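Open Day at the Wragg Building Draws 239 Visitors

The Clander Institute welcomed 239 visitors to its winter open day on Saturday, January 25, 2020. Guests included students from the upper grades of local schools, families from the neighborhood, and representatives of Dosport, which has supported the Institute's teaching laboratories since October.

The Director, Ermira Leka, opened the program in the main hall with a short account of the past year. She thanked the technical staff for preparing the ground floor in time for the event and confirmed that the second teaching laboratory will be ready for the fall intake.

Visitors were then taken in groups to seven stations. The longest lines formed at the manipulation laboratory, where Dr. Arash Farahani and doctoral student Tayla Waaka demonstrated the handling of small household items and toy building blocks by a robot arm. Dr. Farahani explained that ordinary objects are harder for a robot than many people expect. A tissue pack bends when it is squeezed, and a patterned tablecloth can make it difficult for the software to find the outline of an item. The group uses soft foam fingers for this work and views each grasp through a small camera carried at the wrist of the arm.

Ms. Waaka took questions throughout the afternoon. Several younger guests asked whether the robot knows the names of the colors. She replied that it is given many recorded attempts to learn from, and that the collection for the current study, known as Ninis, stood at 1,745 on the morning of the event.
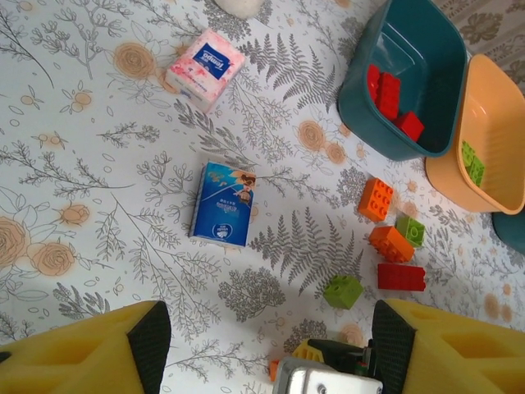
The sorting of blocks into bins will remain the main exercise for the spring term, after which the group intends to move on to folded cloth and kitchen items. Nasrin Dehghan will present the first results at the Institute's internal seminar.

Schools wishing to arrange a separate visit to the laboratory should write to Amarachi Ogundipe in the Outreach Office, Room 7. Groups must be accompanied by a teacher.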